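Plalley scale figures: your questions, our doubts

Is the Drenis resin range worth the extra money?
Sometimes. The faces are sharper than plastic, but we've had boots arrive warped and a rifle snapped in 2. Check every part before you reach for the glue. 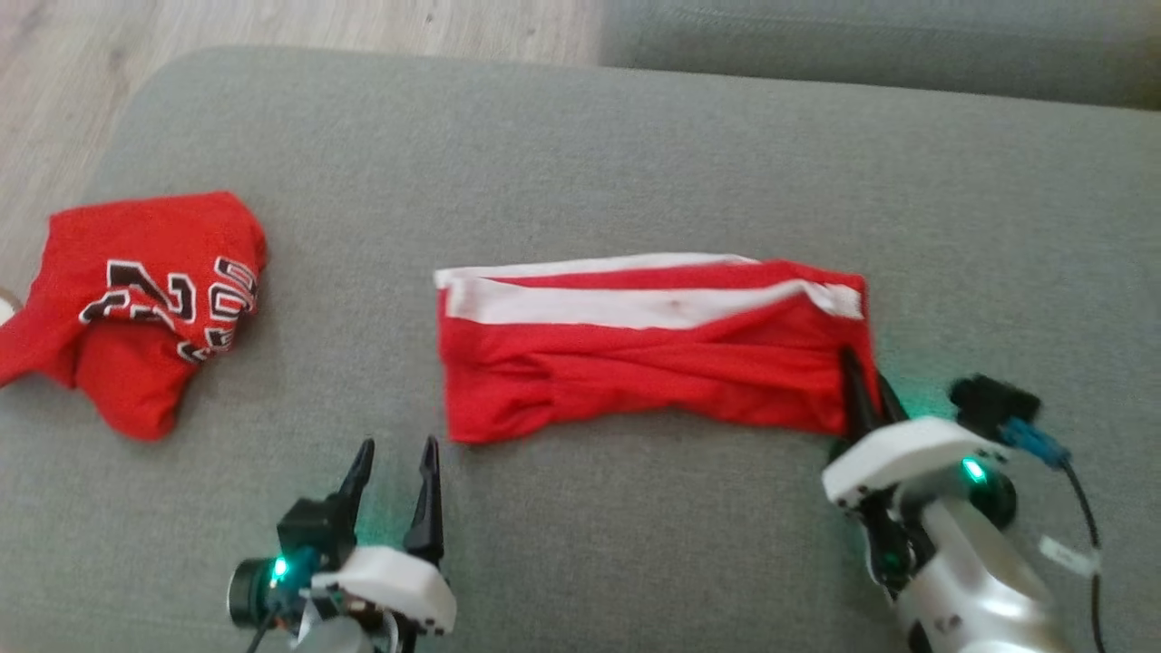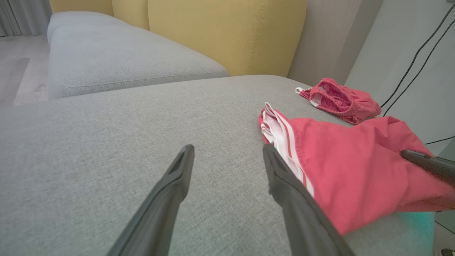
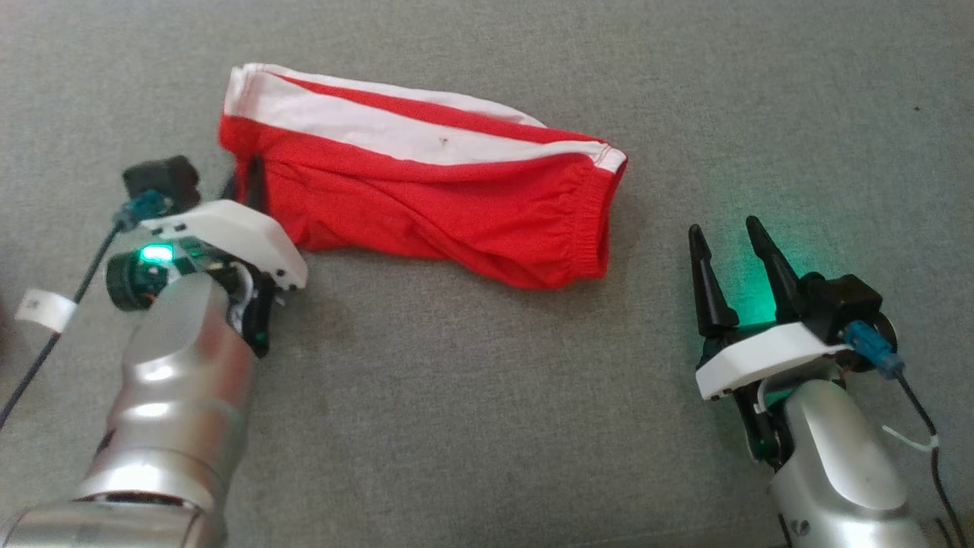
Are "limited edition" sets really limited?
Ask limited to what. Gillies printed 200 on the box of its signals crew, then put out the same sculpts in a different colour box by November. We wouldn't buy one as an investment.

Is Ultermont paint accurate?
The label says so. We tried 3 pots of the same olive and got three olives. Pick the one you like and buy enough to finish the job.

Do I need an airbrush?
The people selling airbrushes think you do. A decent brush and thin coats will cover a single figure.

The kit says 11 figures. Why did I only get eight?
Read the fine print. Some makers count spare torsos and the bloke lying under the truck tarp. If a sprue is missing, email us a photo and we'll chase it up.

Can I return an opened kit?
Only if it's faulty. Changing your mind about the grey doesn't count.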